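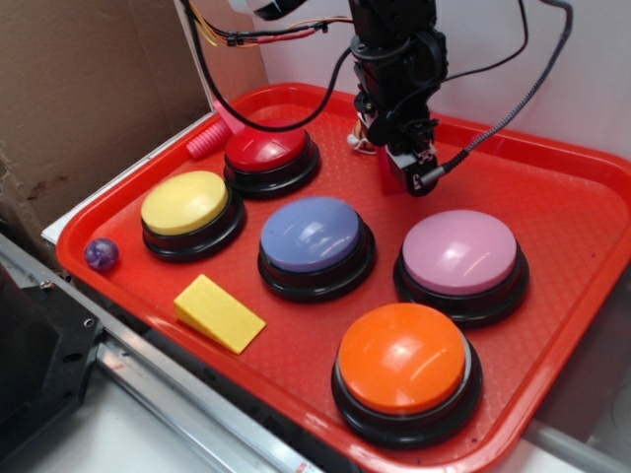 August 22, 2023
Button tray cell, rules for recording and reset

Entry covers the working rules for the tray station on Galindo. Supersedes the loose notes in the Pletus folder. X. Serrano to check against the Prisis copy before they go on the wall.

1. Button naming
Buttons are called by cap color only: red, yellow, blue, pink, orange. No numbers, no "left one" or "back one." The tray gets turned between runs and position words in the old logs are now useless. Pink is pink in all logs, even where the cap looks lilac under the lamps. Three operators had written it three ways.

2. Loose objects
The purple ball, the yellow wedge and the pink ribbed piece count as distractors. They may lie anywhere inside the rim. They may not touch a button base at the start of an episode. If the arm moves one during a run, keep the run and write "D moved" in the comment field. Do not reach in to put it back.

The ball is the troublesome one. It rolls when the arm hits the rim. If it leaves the tray, stop and mark the episode void.

3. Cables
Slack check before every block. Drive the wrist to both ends of its travel at low speed and watch the cable that plugs into the side of the gripper. It should keep a visible curve at full reach. No cable may hang low enough to touch a cap. A cable brushing a button gives a contact event that looks like a good press in the log, and we lost most of a block to this in December.

Ties on the thin wires get replaced when they loosen. No tape.

4. Approach and press
Hover first, then straight down. Finger points at the tray before descent begins. No sliding from one cap to the next, even where the path is clear. Press force limit stays at the Drerkum setting. Anyone who changes it writes the old value and the new value here, with initials, the same day.

5. Hands
No hands over the tray while drives are enabled. This includes quick fixes. Pause is not the same as disabled: paused drives hold torque and resume on a single key. Use the disable switch, say "off" out loud, then reach in.

6. Glare
Glossy caps throw highlights back at the fixed camera. Some highlight is accepted. If the color of a cap can't be read from the still, move the lamp, never the camera. Moving the camera means a new calibration and a new block number.

Status
Log stands at 747 episodes. 700 kept after review against the rules above, the rest void, mostly for rule 2. Did not go back and rescue any by editing comments.

Open items
- Rule 4 does not say what to do after a missed press. Current habit is up to 3 attempts, then void. Needs to be written down or dropped.
- Rail bracket bolts: add to the slack check or keep as a separate item? I lean toward the same check, one signature.
- Ximena wants the tray orientation recorded per block. Agreed, field to be added to the sheet before the next session.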